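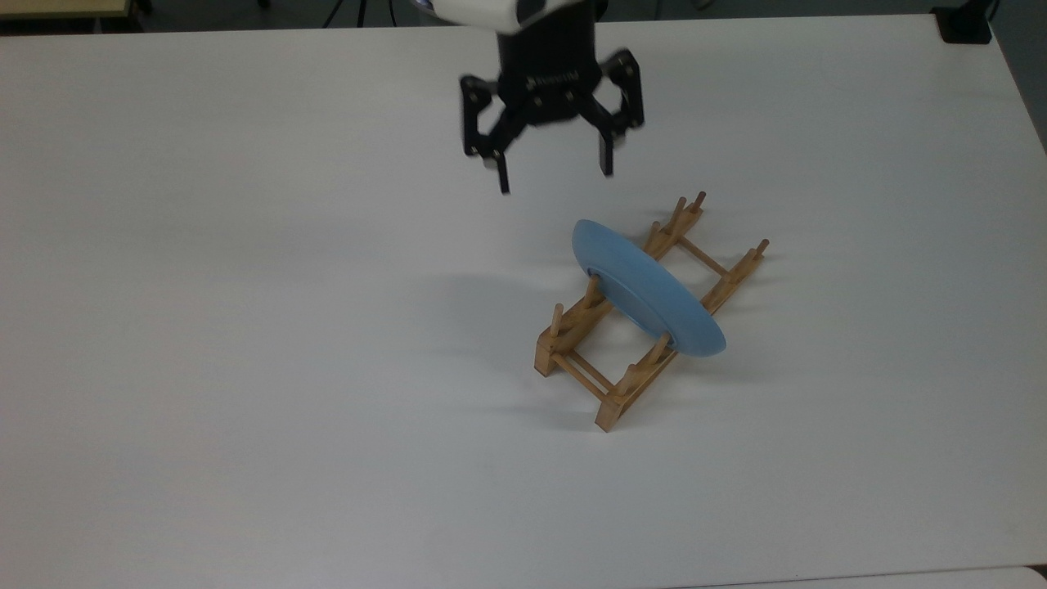 Page 2 of 28

Left finger hangs lower than the right after changing pads

Posted in Grippers and End Tooling — 323 views

We run a plate racking cell with a Nelletti two-finger gripper on a white arm. The job is a blue plate into a wooden peg rack on a white table. I changed the finger pads in January and since then one tip sits lower than the other when the gripper is open. You can see it in the picture at the top, left tip lower. The plate gets pushed sideways when the fingers close on it and it catches a peg on the way in. Before the pad change this cell did 874 cycles without a dropped plate.

I have rerun the open/close calibration twice and it passes. Is this the linkage or did I put the pads on wrong?
— hulleck_cell

Answer 1

Recalibrate it. Mine did the same thing and that fixed it.
— tmk

Comment: He said he did that already.

Answer 2 (accepted)

Check that it's real first. If the wrist is rolled a couple of degrees, or the camera is off to one side, one tip will look low in a picture when the fingers are fine. Jog down over the bare table with the fingers open until the first tip just holds a strip of paper, then try the strip under the other one. Go slow.

If there is a gap, power down the gripper and wiggle each finger by hand at the tip. Play on one side only means a worn pivot pin or a loose screw at the base of that finger. No play on either side means it's probably the pads. The Nelletti pads have a small step on the back that has to sit in the slot. If it rides up on the step the screw still tightens and it feels right.

The calibration won't catch any of this. On ours it only looks at motor position.

Teach the grasp point again afterward, with the plate standing in the rack and not lying on the table.
— Gwenaël Roussel

Comment: Paper strip showed a gap. Left pad was up on the step. Reseated it and the tips are level now. Still have to redo the grasp point. — hulleck_cell

Answer 3

We switched to Guillot pads on our Cesura cell, they only go on one way. Cost more. Don't know if they fit yours.
— benchside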